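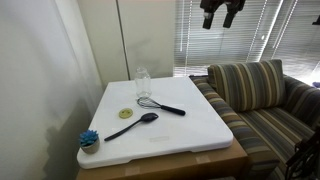

Progress report to Garrido, second period
Project: Household manipulation software, Plernovdale site
Prepared by the Detatis software team

1. Summary

In this period we worked mainly on the grasp planner and on the tool that our people use to review failed trials. The perception part is stable enough that we stopped changing it in September, except for one correction to the depth filter which is explained below. We completed 173 trials with the new planner. In 167 of them the arm reached the planned grasp pose without a stop from the safety monitor. This number does not say how many objects were lifted and put in the right place. We report that separately when the labeling is finished, and I ask you not to read it as a success rate.

The budget is on plan, with one small request in section 6.

2. Perception

The largest problem of the first period was clear glass. With an empty jar near a bright window, the depth image has a hole where the jar should be, and the old filter closed the hole with the values of the background. The planner then believed that the space was free. We now keep the hole as "unknown" and we compare it with the outline from the color image. If the two agree, the region is treated as a solid object with a simple cylinder shape.

This works well for jars and drinking glasses. It works less well for glass bowls, for which the cylinder is a poor model. We have not decided yet if we will add a second shape or if we leave bowls outside the object list for this year.

Glare from blinds still has an effect on the color image in the late morning. The exposure control was moved from the camera driver into our own node, so we can lock it during a trial. Before this change the exposure sometimes moved in the middle of a grasp, and the outline was lost for several images.

3. Grasp planning

The planner was rewritten for long, thin objects. A whisk and a serving spoon have the same difficulty: the center of the outline is not a good place to close the fingers, and the handle is close to the table surface. The new version first looks for the handle, then it proposes grasps along it, and at the end it checks each one against the table height. Each plan now starts from 3,000 candidates, and the check removes most of them very early.

Flat lids remain difficult. When a lid is resting flat there is very little height to hold. The planner gives a low score to all side grasps, which is correct, but then it has nothing better to offer. We are testing a short push motion toward a free edge. I do not want to promise a date for this.

We also added a margin for soft furniture. A sofa arm beside the work surface was modeled before as a hard box, and many good approach paths were refused. It now has its own cost, so the path may pass near it but not through it.

4. Control

The controller change was small. The slow-down zone over the work surface now follows the measured surface height and is no longer a fixed value in the configuration file. This was necessary because we use different supports in different rooms, and the fixed value was forgotten more than one time.

5. Tooling

The review tool from Zindier was connected to our log format. A reviewer can now open a trial, see the planned and the real path together, and mark the reason of failure from a list of 8 reasons. Before, the reasons were written as free text and we could not compare them – the same fault had many names.

One defect is open. If a trial is stopped by hand, the last part of the log is sometimes missing. We think the writer process is closed too early.

6. Request and next steps

We ask to move the unused travel money of this period to storage for the logs. The total amount stays the same.

For the next period we plan the following:
Finish the labels for all trials of this period.
Test the push motion on lids of different sizes.
Correct the log defect and run the night tests again, starting on a Saturday when the network is free.
Decide about glass bowls together with Garrido.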